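Search this site
Enter keyword
April
Ciarán Sheehan, Gönül Tekin

4. Evaluation of the Sorard Kitchen Kit

We reviewed the Sorard kit, a paid package of simulated household tasks sold by Statoto for testing arm controllers before any hardware is bought. The license we used covers 70 tasks and 8 room layouts. All the trials in this section were run in one of the navy kitchens. Fetch tasks ask the arm to reach into an open refrigerator and close its gripper on a small object.

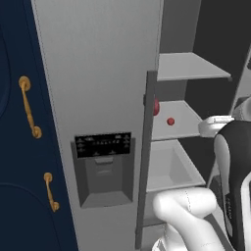
Figure 4. Simulated kitchen, refrigerator and shelves.

Setup took one afternoon. The installer asked for a license key twice, and the second request stopped our batch job until Selim Tatlı entered it by hand. After that the kit ran over 265 trials without a crash. Contact with round objects was the weak point. Our controller often pushed a ball along the shelf before the fingers closed, and the kit logged these cases as grasps until we changed the default threshold.

Tabletop tasks use the same arm and the same controller settings. Clearance around plates and stacked food matters more than reach.
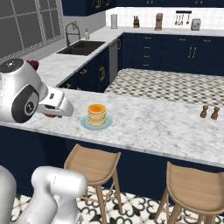
The vendor scores these tasks on final object position only. We added a penalty for contact with anything other than the target, using a script by Sinan Polat. Scores fell on 8 of the tasks, and the order of the two controllers we compared did not change.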